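Can a machine sweep my kitchen floor yet

January 21, 2021

Short post, deadline on other stuff. But three people wrote in after the laundry folding rant and all of them asked the same thing, more or less: fine, folding is hard, but what about the boring easy chores? Sweeping up. Wiping down. Taking the trash out.

So. Are they easy? No.

Start with what works. Floors, sort of. I've had a Plerncombe disc vacuum since last February and it does the hallway and most of the living room. It does not do the rug with the fringe. It has eaten 4 charging cables and one sock. When I spill coffee grounds on the counter it can do nothing for me, it lives on the floor. Dishwasher works. Washing machine works. Those are all boxes you put things in, though, and we stopped calling them robots a long time ago. Somebody still has to load the box. That somebody is me.

What I mean by a chore robot is something that picks up the tools I already own. The broom in the closet. The sponge. I'm not going to rebuild the kitchen for it.

And on that, we are a ways off.

Shop floors are a bit further on but less than you'd think from the videos. The place I used to work at, a packing shop, got a quote from Zerov for an arm that would clear scraps off the benches at the end of a shift. Sounded great. Then you read the thing. Bench has to be a fixed height. Scraps have to be inside a marked zone. No loose tape, no film. 31 pages of conditions and at the end a guy still comes by with a brush for the corners. They bought the brush. (They already had the brush.)

Emilico had a demo going round before Christmas, a mobile base with one arm wiping a table. I watched it twice. It's nice! It's also 186 seconds for one table, with nothing on the table. My table has never had nothing on it.

Here's where I think the difficulty is, and I'm no engineer so yell at me in the comments. A brush and dustpan is two hands doing two different jobs at the same time. One holds the pan flat and still, pressed down, slightly tilted. The other moves, and the push changes every stroke depending on what the bristles are doing. Bristles bend. You feel it through the handle and you don't even notice that you feel it. Then there's the line of dust that never goes in the pan, and you back up and go again, and again, and then you give up and flick it under the fridge. Try writing that down as instructions. I tried, got to half a page and I hadn't picked up the brush yet.

Which is why so much of the interesting work now seems to start with people doing the chore themselves, with grippers in place of fingers. Makes sense to me. If you can't write the steps down, do them, with the same kind of hand the machine would have, and find out fast what that hand can't do.
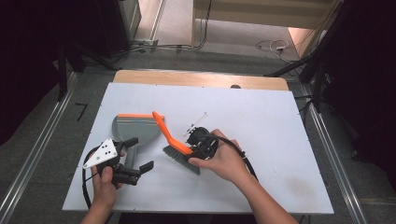 Brush and dustpan on a white board, one gripper per hand. The right one has the brush by the lower end of its handle.

Try it at home with kitchen tongs, one pair in each hand. I did last night. Could hold the brush okay but it kept twisting on me, and getting the pan handle up off a flat floor took way more tries than I will admit to. Ten minutes for a spoonful of rice. And I have a brain that's been sweeping since I was five.

The money side, quickly. Hứa lists a two finger gripper for hobby people at 700 dollars, just the gripper, no arm, no software. My dustpan set cost less than lunch. I don't think price is what's holding this up, prices come down, but its a good reality check when someone tells you next year, every home, etc.

My guess, for the ones who asked: wiping an empty flat surface first. Then loading things that are all the same shape. Sweeping into a pan by hand, later then that. Fitted sheets never.

More on the dishwasher loading question next time, I've got notes, they're a mess. Right now there's still rice by the stove and I need to get it before it gets walked into the carpet.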